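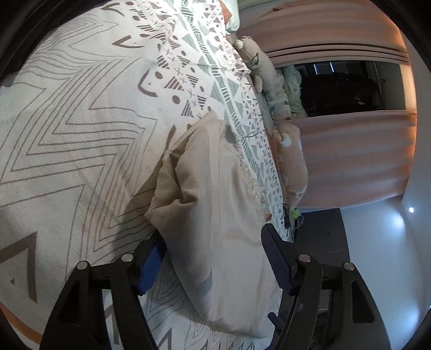

Weltden Residential Retrofit Team

Short thread on air sealing older apartments, from the jobs we've had open since October. Most of this applies to three- and four-story walk-ups with steam or hot water heat.

Start with the blower door test, before anyone buys a tube of caulk. We ran it on 13 units in the Gaklow building and the leakiest one was on the second floor, next to the old dumbwaiter shaft. The owner had already priced new windows for the top floor.

The shaft was open to the attic. Two sheets of rigid foam, sealed at the edges and covered with drywall, did more for that apartment than new sashes would have. Damian Czerwiński did the work in one morning.

Bedrooms on outside walls: check the baseboard gap first. Pull one length of baseboard and look. If you can see the edge of the subfloor, air is getting in there. Backer rod for the wide spots, sealant for the rest, then put the board back.

Electrical boxes are the next thing. Foam gaskets behind the cover plates are fine for a tenant to do. Sealing the box itself is for the electrician – don't spray foam into it.

Radiator pipe holes. Use a fire-rated sealant and a metal collar. We still find newspaper stuffed in these. Take it out.

A question from Shahla Sharifi, who manages the Bednarek buildings: does sealing a unit mean it now needs a fan? Sometimes, yes. Test again afterward and compare the result with the ventilation rules your city has adopted. If the bath fan is old, measure what it moves. Two of the fans we measured there were running and moving almost no air.

The same goes for gas ranges and any water heater that draws air from the room. Do a combustion safety test before and after. If it fails after, you stop and fix that before you do anything else in the unit.

Paperwork: keep the before and after numbers by unit, with the date and the outdoor temperature. Waldemar Mazurek set ours up as one sheet per stairwell and the inspector had no trouble with it. The permit office here asked for the attic numbers separately.

Cost. Materials ran some 100 dollars a unit at Gaklow. Labor is the bigger part and depends on how much furniture has to be moved. Ask tenants to clear the outside walls the night before, and leave them a printed notice as well as the text message.

Allow 7 working days between the first test and the retest if you have one crew. Sealants need time to cure, and people won't always be home when they said they would.

We're back at Gaklow on Thursday for the rear stairwell. Henryk Czarnecka has the unit list and the keys. I'll post the retest numbers under this thread when all the units are done – the basement is a separate job and won't be in them.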